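Nikach: Campaign Statements Data Card

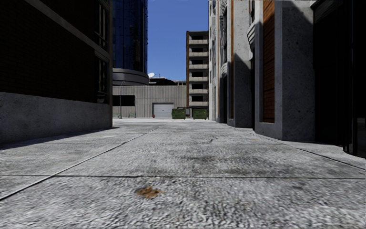
Rendered pavement between two buildings, leading to an open area in the sun.

Summary

Nikach is a set of 715 short statements put out by candidates, their spokespeople and their campaign offices during local and regional elections. Each statement has been labelled by hand for tone and for target. It was put together to study how often campaigns talk about their own plans and how often they talk about the other side.

Version: 8
Last changed: January
Language: English

What is in it

The statements come from press releases, leaflets and written replies to newspapers. Speeches and broadcast interviews are left out. Most entries are a single paragraph. Longer releases were split at paragraph breaks, and the parts share a release number so they can be joined up again.

The folder holds:

statements.csv - the text and labels
releases.csv - one row per original release
guide.txt - the labelling guide
changes.txt - what changed in each version

Columns in statements.csv

id - number of the statement
release - number of the release it came from
office - council, mayor or regional assembly
speaker - candidate, spokesperson or office
target - self, opponent, party, press or none
tone - positive, neutral, critical or hostile
text - the statement itself

How it was labelled

Two people read every statement separately. Where they disagreed, a third read it and chose. In 43 cases the third reader could not settle on either label, and these are marked "unclear" in the tone column. Please keep them in if you report agreement figures.

"Critical" means the statement finds fault with a policy, a vote or a record. "Hostile" means it attacks a person's character or motives. Sarcasm was a regular source of argument, and the guide has a page on it.

Known problems

Mayoral races are over-represented. Small parties and independents put out fewer written releases, so they appear less than they should. Some releases from the Mukham office arrived as scans, and there are still spelling errors in them from the text recognition. The Tosh subset was labelled under an older guide that had no "press" target, and attacks on newspapers there are filed under "none".

Statements were not checked for accuracy. A claim appearing here does not mean it is true.

Privacy

Names of private citizens have been replaced with initials. Candidates and paid spokespeople are left as they were.

Using it with Grodia

The Grodia loader reads both CSV files from the same folder. Files must be saved as UTF-8. If the row count comes out wrong, check that line breaks inside the text column are being kept.

Corrections

Send the statement id, the column and the label you think is right. Fixes go into the next version and are listed in changes.txt.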